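Comville Community Kitchen - crockery arrangements from May. A short thread for members, session leaders and families who use the ground-floor dining room.

1/ Following the spring review of our equipment, the kitchen has moved to coloured plastic tableware for all children's sessions. The former china will be kept for adult lunches and for hire. The change applies to breakfast club, the after-school table and the holiday cookery mornings.

2/ The review was carried out by Hajnalka Szilágyi, who manages the dining room. She found that 37 pieces of china had been broken or chipped in a single year, most of them at the washing-up stage. Chipped pieces must be withdrawn at once, and the cost of replacing them had become difficult to justify.

3/ Samples were requested from two suppliers, Dindberg and Bognár. Both sets were used at ordinary sessions for a full half-term before a decision was taken. Session leaders were asked to comment on weight, ease of stacking and how well the bowls stood up to tomato sauce.

4/ The order was placed with Bognár and came to 165 pieces, bowls and cups together. Delivery has been completed and everything has been washed once before use.

5/ Several leaders have asked whether the colours carry a meaning. They do not indicate age group or portion. Children may choose freely, and a table may be laid with whatever mixture comes to hand.

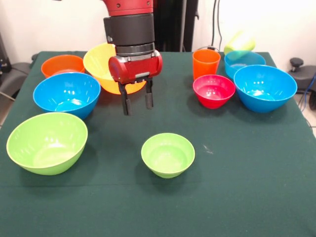
6/ The one exception concerns food allergies. A child with a recorded allergy will continue to be served from the named white plates on the top shelf. Please do not use a coloured bowl for this purpose, even when the white plates are still in the wash. Wait for a clean one, or ask in the kitchen.

7/ Sizes vary within the set. The large bowls are intended for shared food - salad, fruit, bread - and the smaller ones for individual helpings of soup, cereal or pudding. Leaders who have been serving porridge in the large bowls are asked to stop, as a good deal of it has been coming back.

8/ Tables should be covered before they are laid. The green cloths are in the left-hand drawer of the dresser and may be wiped down between sittings. They go to the laundry at the end of the afternoon session and should not be folded away damp.

9/ Washing: bowls and cups may go in the dishwasher on the short programme, top rack only. Scouring pads must not be used. They dull the surface, and a dull surface holds stains. A soft cloth and warm water will deal with most things. For turmeric and beetroot, soak for 30 minutes first.

10/ Bowls should be stacked by size, with no more than 10 to a pile. Cups are stored upside down on the shelf beneath. We would ask that cups are not pushed tightly inside one another, which makes them hard for younger children to separate.

11/ The new tableware is not suitable for the microwave or the oven. Food should be heated in the glass dishes and then transferred. A notice to this effect has been placed on the microwave door.

12/ Groups hiring the room may use the coloured set at no extra charge, provided that it is requested on the booking form. Kimoder Playgroup has already done so for its summer picnic, and the large bowls will therefore be unavailable on that afternoon.

13/ Anything cracked, warped or badly scratched should be left in the crate by the back door, with a note of the session at which it was found. Please do not return it to the shelf.

14/ Questions about the arrangements may be put to Hajnalka Szilágyi at the kitchen hatch until 3 pm, or left in the message book. Requests for further cups will be considered in the autumn order.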